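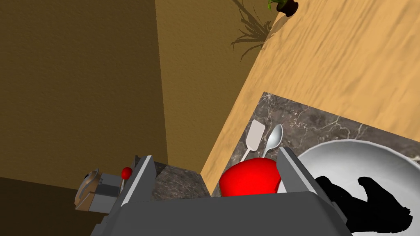
Wrist view in a Skidel kitchen: a red object between the fingers, a white bowl to the right.

Skidel: frequently asked questions

Last updated November 4, 2025

Skidel is a set of simulated kitchens for training and testing robot arms. It is made and sold by Idalham. These are the questions we get most often by email. If yours isn't covered, write to the support desk using the form at the bottom of your account page.

What is in the box

What do I get when I buy Skidel?

You get the kitchens, the objects that go in them, the task files, a small set of robot models and the tools for recording and replaying runs. The objects library holds 546 items, mostly things you would find on a worktop or in a drawer. There are 300 tasks, each with a start state, a written instruction and a check that decides whether the task was done.

There is nothing physical. Everything is a download.

Do I need a real robot to use it?

No. Plenty of customers use Skidel with no hardware at all, usually to compare one control method with another. If you do have an arm, you can load its description file and set up the camera and gripper to match.

Which simulators does it run in?

Skidel comes with its own runner, called Bradgate, which is included in the price. Bradgate handles the physics, the rendering and the task checks. You can export a kitchen as a plain scene file and open it elsewhere, but the task checks only work in Bradgate.

Which grippers are supported?

Two-finger parallel grippers are fully supported. Suction cups work for picking and placing but can't be used in any task that needs a drawer or a knob. Hands with more than two fingers will load, but we don't test them and can't help much if they misbehave.

Can I add my own objects?

You can. Put the mesh and a short properties file in the objects folder and restart Bradgate. The properties file needs a mass, a friction value and a name. A separate collision mesh is optional. If you leave it out, Bradgate makes one, and for hollow things like bowls and mugs the result is often poor. Make your own for those.

Cameras and rendering

Which camera views are included?

Each kitchen has a wrist camera, two fixed side cameras and one overhead. All four can be moved. The wrist camera is fixed to the gripper housing by default, so the housing and fingers take up a good part of the picture, and the room often looks tilted. This is normal. If your real camera sits further back, change the mount offset in the robot file.

Why do some shadows look odd?

The quick renderer uses hard shadows. They have sharp edges, and the shadow of something complicated, such as a gripper or a leafy plant, can look very jagged where it falls on a pale surface. The full renderer softens them. It is slower, and most people only switch to it for final recordings. You can also turn shadows off, though we'd suggest leaving them on if you plan to move to a real arm.

Can I change the worktops and walls?

Worktops, walls, floors and cupboard fronts can each be set by hand or picked at random at the start of a run. Random picks are repeatable if you give a seed. The marble worktops are the hardest for many vision models, as the veins get mistaken for thin objects. Start with a plain surface if you are setting up for the first time.

Does it record depth?

Depth and object masks are recorded next to the colour picture if you ask for them in the settings file. Both are off by default. With them on, recordings take up a lot more disk space, and the masks add a little time to each step.

Tasks

What are the tasks like?

Most are short pick-and-place jobs: put this item in that container, move one thing next to another, clear a space. There is a smaller group of tasks with moving parts, such as drawers, doors and knobs, and a set of longer ones that join several short jobs together. The short ones run for a few hundred steps at most.

How does Skidel decide that a task has been done?

Each task has a check that reads the object positions at every step. For a placing task, the item must be inside the target area, the fingers must be open and clear of it, and it must have stopped moving. The check has to hold for half a second. Dropping an item from a height and having it bounce in still counts, as long as it settles. If you don't want that, set the drop limit in the task file.

The clutter near the target keeps getting knocked. Is that a failure?

Not by default. Other objects can be moved without affecting the result. There is a strict mode which fails a run if anything apart from the target is moved by more than a set distance. Published results should say which mode was used – the scores are not comparable.

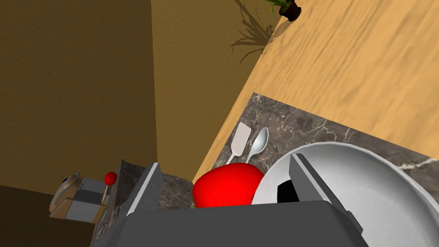 Can I write my own tasks?

Task files are plain text and you can write as many as you like. Copy one of the short tasks, change the object names and the instruction, and edit the check at the end of the file. Bradgate has a test command that loads a task, puts the target in its goal position and tells you whether the check passes. Run this before you start a long training job.

Are recorded demonstrations included?

A starter set is included for the short tasks. It was collected by people using a hand controller. The longer tasks come without recordings. You can make your own with a gamepad, a keyboard or any controller that your computer sees as a joystick. Keyboard control is slow going and we only recommend it for checking that things work.

Will something trained in Skidel work on my real arm?

It depends on the arm, the camera and how closely you have matched the two. We don't promise anything here. Customers who have had good results nearly always did two things first: they measured their wrist camera's position and put it into the robot file, and they trained with random lighting and worktops. Small round objects are a common problem. They roll more easily on a real surface than people expect, and the friction values in the library are only a starting point.

Price and licences

How much does it cost?

A Skidel licence is £879 plus VAT. You pay once. It covers one named user, who can have it active on 2 machines at a time. Updates are free for the first year. After that you can keep using the version you have for as long as you like, or pay for another year of updates.

Is there a price for schools and universities?

There is a teaching licence for rooms of computers. It has all the kitchens and the short tasks, but leaves out the longer ones and the full renderer. Ask support for a quote and tell us how many machines you have. Research groups need the ordinary licence.

Can I try it first?

The trial has one kitchen and a handful of tasks. It doesn't expire. Recordings made with the trial have a small mark in the corner, and you can't export scenes from it. If you buy a licence later, your settings and any tasks you have written will carry over.

Can I publish pictures and data made with Skidel?

Yes, including for commercial work. Please name the version you used. You may share recordings freely, but not the object meshes or the kitchen files themselves.

What is the difference between Skidel and Medrano?

Medrano is our other product. It covers warehouses and packing benches, and it is sold separately. Both use Bradgate, so if you own both you only need to install it once. Objects can be moved between the two. Tasks can't, as the checks refer to fixed places in each scene.

Do you give refunds?

Within 14 days of purchase, if you haven't exported a scene. Send us your order number and we'll switch the licence off and return the money to the card you used.

Installing and running

What sort of computer do I need?

A desktop with a recent graphics card is best. Skidel runs without one, using the quick renderer, but only at a few pictures per second. It is supported on Linux and Windows. On a Mac you can view and edit scenes but not run the task checks.

Can I run several kitchens at once?

Bradgate will run as many copies as your memory allows. Each kitchen loads its own textures, so memory tends to run out before anything else does. Turning on shared textures in the settings helps a good deal if all the copies use the same kitchen.

The fingers pass through the object when I close them. What is wrong?

Nearly always the time step. If you have raised it above the default to speed things up, put it back. If you haven't, check the collision mesh of the object by pressing C in the viewer. For objects you have added yourself, also check the scale – a mesh saved in millimetres will load far too large or far too small, depending on how it was exported.

My scores changed after an update. Why?

The October release corrected the friction on the metal cutlery and the weight of several bowls. Tasks using them may be a little harder or easier than before. The older values are still there as a settings option called legacy_props. Use it if you need to compare with earlier results, and say so when you report them.

Does Skidel need to be online?

Only when you activate it and when you download updates. For machines that can't go online, support can send a licence file by email. You'll need to send us the machine code shown on the Bradgate start screen.

How long does support take to answer?

Usually one working day. Please include your Bradgate log and, for anything to do with a task, the task file and the seed. We can't do much with a screen recording on its own.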